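From: Rawiri Rewi
To: Felau users list
Date: October 2022
Subject: Re: gripper drops out of hold in sim

> Has anyone else had the fingers just let go partway through a lift? We get it
> in the living room set with the Partanen solver and nowhere else. No error,
> the log says the grasp is fine the whole way. Is it our config or is it Felau?

Not your config, or at least not only yours! I've been chasing the same thing since July and I was starting to think I'd broken something myself.

What I get is this. I run the sofa pickup on a loop, 278 tries so far on the current build, and 54 of them ended with the grip force going to zero while the controller went on reporting a good hold. No warning, no stop, nothing. The arm carries on to the drop point like it still has the thing (very confident, very wrong). In sim that's only annoying, but we use the same hold check on the real arm, and there I really don't like it – a safety stop that trusts a stale force reading isn't much of a stop.

My best guess is the contact cache. If the wrist camera update and the contact update land in the same step, the force value doesn't get refreshed and the check reads the old one. I turned on Cevidik logging for 3 of the bad runs and the timestamps lined up every time, so I'm fairly sure, but I haven't read the solver side properly.

Things I tried that didn't help: smaller time step, more friction on the fingertips, swapping the small objects for the Vuten set. Slowing the arm down made it rarer but it still happens.

For now I've put in my own check that compares finger gap to force and halts if they disagree. It's ugly and it trips on thin objects, so don't ship it. I can send the patch and a wrist view from the sofa task is at the bottom of this mail. Could you tell me which build you're on, and whether you have the camera at full rate?

Rawiri 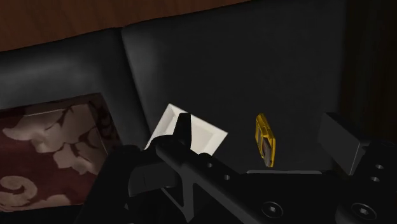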